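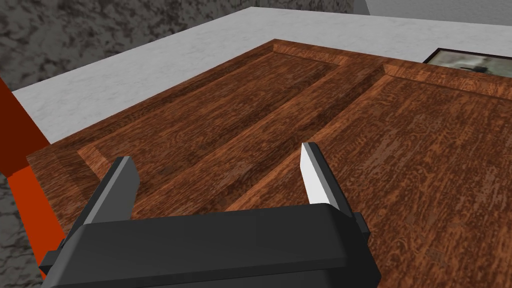

The simulated gripper with its fingers open over the wooden door, from the Kolik demonstration.

What a nice crowd we had for the Bollel open day on May 25, 2025! We had set out chairs for 71, and by the time Cecilia Atinga got up to welcome everyone, people were happily standing along the back wall. Raíssa Damasceno then took us through Kolik, the simulator her group uses to practice handling jobs on screen before anything gets near a real arm – and she was very patient with all our questions, including the long one about wood grain (you know who you are). She told us a single overnight batch can run up to 822 tries. Several of the younger visitors stayed right through the coffee break to have a turn at the controls, and so did a few of the parents. Raíssa's slides are at the front desk for anyone who would like a copy.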